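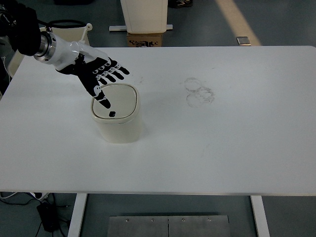

Grilto Hand Teaching Kit

Product code: 427
Price: £675 excluding VAT
In stock

Teach a five-fingered robot hand by wearing a glove. The hand follows your fingers as you move, and Grilto saves each run so it can be played back or used for training.

In the box
Glove, right hand, medium
Wrist tracker and strap
Foot pedal for start and stop
USB cable, 9 m

Runs for 17 hours on one charge. Small and large gloves are sold separately. The arm and hand are not included.

Set-up help: ask for Ustyna Sydorenko at Clavwood.

Page updated Jul 9, 2024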